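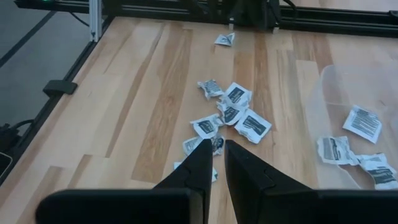 Frequency regulation (power grids)

Frequency regulation is the constant, second-by-second balancing of electricity supply and demand on a power grid. Every generator on a connected alternating-current network turns in step with the others, so one number - 60 hertz in North America - tells operators how the whole system is doing. It is one of the most elegant ideas in engineering!

How it works

When demand rises faster than supply, spinning generators give up a little of their stored energy and slow down, and the frequency dips. Governors sense the dip and open valves or gates to add power. This first response takes seconds. A slower control signal, sent every few seconds from a control center, then brings the frequency back to its target and restores planned flows between neighboring areas.

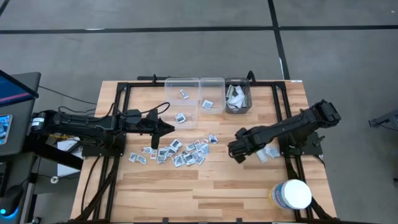
Photo: Kinlow

Storage and small grids

Batteries have made the field far more exciting. They can go from charging to full output in well under a second, much faster than any steam plant. The Lolberg island network is a lively case: its peak demand is only 17 megawatts, so the loss of one engine is felt by every customer at once. A 6-megawatt battery run by Hasturix now covers the first moments after a trip, and 367 homes with controllable water heaters join in - their heaters pause for a short time and then switch back on.

Inertia

Solar panels and many wind turbines connect through electronics and add no natural inertia. Grid-forming inverters can imitate it, and this is a wonderfully active area of research.

See also
Automatic generation control
Droop control
Spinning reserve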